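How do I get a credit fixed on a documentary I edited?

Posted in Film & TV Work > Credits and Careers

cutting_room_kate

Hi all, long-time reader, first time I've needed to ask anything. I'm a freelance editor, mostly short documentary stuff, and two years ago I cut a 39-minute film for a little production company called Sovmont. It was about the ferry crews out of Wulton, and I'm really proud of it. It played a few small festivals and then went quiet, the way these things do.

Then in December it got picked up by Flikik, the streaming service, and a friend texted me at 11 at night to say she was watching it. Lovely! Except when I sat down and watched it through to the end, I'm listed as "additional editor." The editor credit has gone to the guy who did the trims for the streaming version. He took out maybe four minutes and moved one interview. I was on that film for five months, including all the logging, and I did every cut of it up to the festival version.

What makes it worse is that the online listings all copy from the Flikik page, so now the wrong credit is everywhere. I was going to use this film as the main thing on my bio when I apply for a staff job this spring, and I'm scared somebody will look it up and think I'm padding my résumé.

I do have a deal memo. It's one page and it says "Editor" next to my name and the fee (4,000, which should tell you how much I loved the project), but it doesn't say a word about what the on-screen credit has to be. I'm not in a union. I haven't said anything to Sovmont yet because I'd like to work with them again, and the producer is a nice person who I think just wasn't paying attention.

So who do I even write to first? The producer, the streamer, or the listing sites? And is there any point in asking them to change the actual film, or is that a lost cause once it's delivered?

oldreelhand

Go to the producer first, always. The streamer won't talk to you. They put up what they were handed, and if you write to them they'll tell you to contact the rights holder — that's Sovmont — so you'd lose three weeks for nothing.

I've been through this twice from your side and once, I'm embarrassed to say, from the other side. When I was producing I sent out a credit list that somebody had typed over an older one, and I left off a sound recordist who had stood in the rain for me for nine days. She wrote me a short, friendly note and I fixed it that same week. If she'd come at me with a lawyer I'd still have fixed it, but I'd have felt differently about calling her for the next one. So my vote is for short and friendly.

What I'd put in the email:

The title, and which version you watched and where.
What the credit says now, word for word.
What it should say, word for word. Don't make them guess at it.
The deal memo attached, plus a grab of the end credits from the festival version if you have that file.
A date you'd like to hear back by. Two or three weeks is fair.

Leave the other editor out of it as far as you can. He may not have asked for that credit or even seen it. You could suggest that you're listed as "Edited by" and he gets "Additional editing" or "Re-version editor," and that way they aren't taking anything away from him with nothing to put in its place. Producers hate that conversation and will put it off for months if you leave it to them.

On changing the film itself, it depends. A new end card means a new file, and a new file usually has to go through the streamer's quality check again, and somebody has to pay for that. The last time I had to do it the bill came to some 500 dollars all in, and the company grumbled but paid. A bigger outfit might charge a lot more or just say no. Ask for it anyway, and ask that if they can't do it now, it gets done the next time the film is re-delivered anywhere. Get that in writing, even if it's only an email.

The text listing on the Flikik page is a separate thing from the film. That's data, and the distributor can normally send an update without touching the picture at all. I'd push hardest there, because that's the part a hiring manager is going to see.

About your bio, just write "Editor" and name the festival version. You edited it. You aren't padding anything, and if anyone asks in an interview you have a deal memo and a perfectly ordinary story to tell. I've sat on the hiring side and mixed-up credits come up all the time.

One more thing for next time (and I say this to everybody I meet). Add a line to your deal memo that gives the exact wording of your credit, says it's on a card by itself or shared, and says it applies to all versions. Mine's two sentences long and I've never had a company refuse it.

wulton_pete

Sue them lol. Only half kidding, you did the work.

I saw that ferry film by the way, my uncle crewed one of those boats. The bit with the fog horn was great. Was that you??

nuttall_nights

Agree with most of what oldreelhand said, but I wouldn't wait for the producer before starting on the listing sites. A lot of them let anyone send in a correction, and they mostly want proof that the credit shows up on screen somewhere. Your festival version counts! I had a listing fixed with nothing but a festival program scanned at the library, and it took ten days. One other site turned me down twice and then took it the third time with no explanation, so don't give up after the first no.

Check the festival pages too. I worked on a series for Nuttall, the regional channel, and when I finally went through everything that mentioned it I'd been left off one page, spelled wrong on another, and on a third I was down as the composer. I can't play a note. The festival people were the quickest of anyone to fix theirs, they had it done by lunch.

Keep a folder with the festival version, the deal memo, the emails and your dated project files. My series folder has 193 items in it, and that's overkill, but I did end up needing one of them.

I'd also get the producer on the phone before sending the email, if you two get along. Just a quick "hey, congratulations on the pickup, I noticed something in the credits, I'm going to send you a note about it." Then the email doesn't land cold. I know oldreelhand would probably say put it all in writing, and you should, but a call first has worked better for me every time.

Good luck with the staff job, and please come back and tell us what Sovmont says.

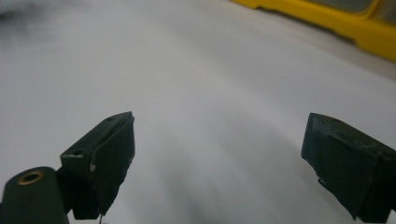 White surface with dark green gripper fingers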